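Print this page
E-mail this page

Stotatska bench notebook – February, started 9:40

Continued from the entry on the marble table top. Subject this time is the small things: markers, pegs, the pink pieces, the bowl. I want to settle which of them stay in the Rewi set and which go back in the drawer.

Markers first. The caps are the difficult part. A cap that was pushed on hard needs much more pull than one that was only laid on, and by eye they look the same. I pressed each cap on by hand until I heard the click, then wrote down the ones with no click. Two of them never click. I put these in an envelope and wrote "no click" on it, please do not return them to the table.

An old marker also dries out if the cap stays off during lunch. We lost a few this way last month. For the new ones I propose: cap on whenever nobody is at the bench, even for a short break.

Round things roll. The table looks level but it is not completely level. I put a sheet of folded paper under one foot and it became better, but I would like a real shim. Stevden sells a pack for leveling furniture, order number 2417, I have it on the shopping list.

The plastic bowl is light and it tips over when something touches the rim. I tried with a coin taped under it – more stable, but then it does not slide nicely, so I took the coin off again. To discuss. A heavier bowl is maybe the better way.

Weights, from the kitchen scale: all small things together with the bowl come to 800 g with the tray. I forgot to weigh the tray alone. Will do it next time.

Wallpaper: the flower pattern stays for now. It is very busy and my eyes get tired, also the light green leaves are close in color to the green button, so when I look quickly I lose the button for a moment. The Vornideo roll has 73 cm left, enough to repair one corner but not a full wall.

Still open:
- shim for the table foot
- weigh the tray
- new box for pencils and pens, the old one has a broken lid
- decide about the bowl

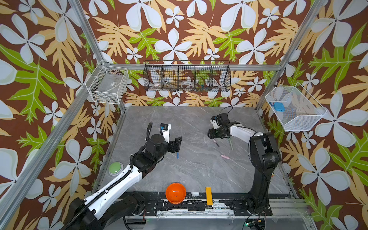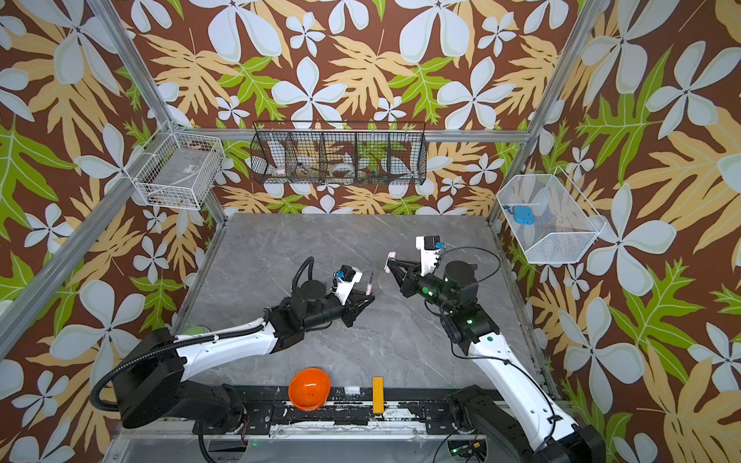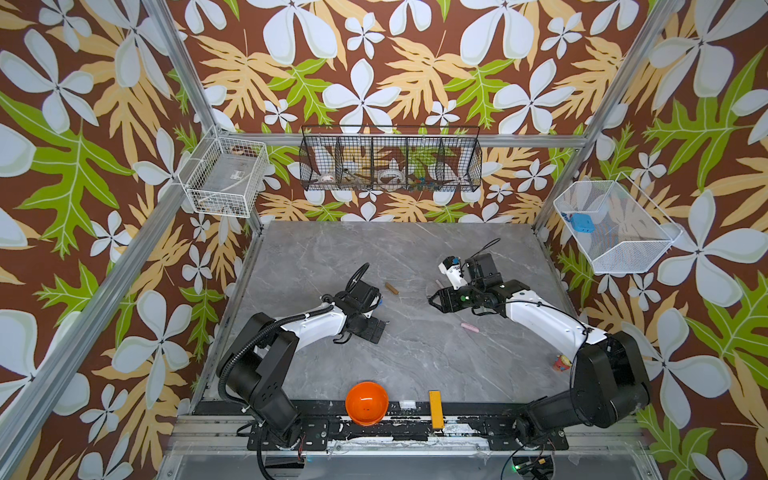
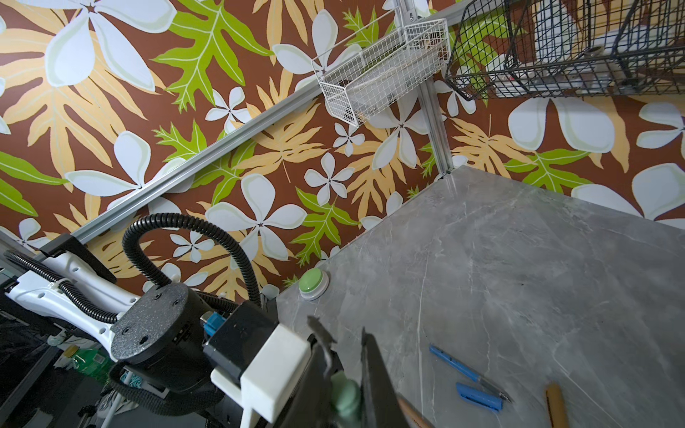 Marble top with the flower wallpaper behind, small things in different arrangements.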